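Feltby Works Newsletter

Shop floor notes: can the machines do the fiddly jobs yet?

2018-04-03

Several of you asked after the last issue whether we are going to see robots on the small-assembly benches at Gresville, and if so when. Alaric Tillman has been to two suppliers and a trade day to find out, and I went with him to one of them. What follows is what we learned, with my own opinions mixed in. I have tried to leave out the sales talk.

The short version is that the big repetitive jobs are already done by machine and have been for years. Our own palletiser has been in since before I started. The jobs people ask me about are the other sort: picking one small part out of a tray, turning it the right way up, and putting it on a post or into a hole. At Gresville that work takes up most of the day on four benches, and it is the work that gives people sore wrists.

Alaric's test question to each supplier was the same. He asked them to forget the film on their website and tell him what happens with a gear. A gear is a good thing to ask about. It is small, shiny and round, it has a hole that must line up with a peg, and if there is another gear next to it the teeth have to mesh. A person does all of that by feel. You lower it on, it catches, you give it a slight twist and it drops. Most of us could not explain how we know when to twist.

The first supplier said it would be no trouble as long as every gear arrived in a moulded tray, the same way up, in the same place. That is fair enough, but somebody has to fill the tray. Alaric worked out that we would be moving the job from one bench to another and paying for a robot in between. We also have 64 part numbers going across those benches in a normal month, and each would need its own tray.

The second supplier was more interesting. Their people are working on arms that look at the part with a camera and decide for themselves how to take hold of it, so the gear can be lying anywhere within reach. They teach the arm by having a person guide it through the job over and over. For one simple task they had recorded 263 of these runs and said they wanted more. I asked how long it would take to teach a new part, and the answer was that it depends on the part. I have given that answer to customers myself, so I know what it is worth.

On speed, I do not think anyone on the benches need worry this year. A good hand on bench two will fit 600 gears in a shift and still have time to find out who has taken the stool. The best figure we were given for a learning arm was 20 an hour, with a person standing by to sort out the ones it dropped. The supplier did not try to hide this and I thought better of them for it.

There is also the matter of what happens when it goes wrong. If a gear rolls off the bench you pick it up and wipe it. If it will not go on, you look at the peg, find a burr, and put the plate to one side. An arm has to be told that burrs exist. Alaric Achterberg, who looks after tooling at Ristska, has tried a camera-guided arm on washers and told us the picking was the easy part. His trouble was reflections. A bright lamp on a machined face would throw the camera off, and when they dimmed the lamp it could not see the hole. They ended up with a matt mat under the parts and the blinds down all afternoon, which the people at the next bench did not care for.

He also warned us about the fingers. Hard metal ones slip on a small gear and can mark the teeth. Soft pads hold better but wear out, and he was changing his more often than he had budgeted for. If we ever do buy, pads and their price should be in the quote from the start.

For anyone who has not worked on the benches, this is the sort of job I mean: small spur gears, a round plate, and a peg waiting for its gear.

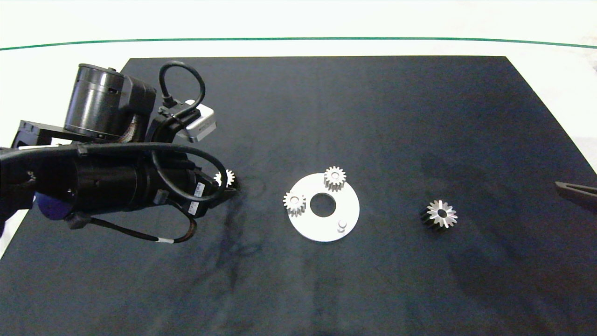

Reaching for a single gear, with the fingers open:

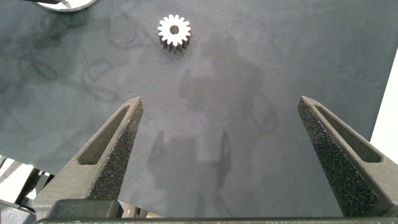
I was asked at the canteen table whether the same machines will be doing the washing-up at home before they do our gears. I doubt it. A kitchen is harder than a bench in nearly every way. Nothing is where it was yesterday, half of it breaks, and there is usually a child or a dog underfoot. We saw a film of an arm folding a towel at the trade day. It did fold it, but the film had been speeded up and you had to read the small print to find out by how much. I would put a loaded dishwasher well behind a fitted gear.

Where I do think there is something for us is in the dull end of the work. Tray loading for the Schumacher line is the same part all day, it does not need to be quick, and it could run after the late shift has gone. If an arm gets through half a tray overnight, that is half a tray we did not have. Alaric Tillman is going to cost it, including the pads, a guard, and the time of whoever has to teach it.

He has asked for two people from the benches to go with him on the next visit, which will be in July. You do not need to know anything about robots. He would prefer people who know gears, as the suppliers plainly have plenty of the other kind. Bring a few of the awkward parts with you, the ones with the short hubs especially, and ask to see them tried at normal speed.

Names to Alaric in the tool store, please. Travel is paid and you will be back in time for the late bus.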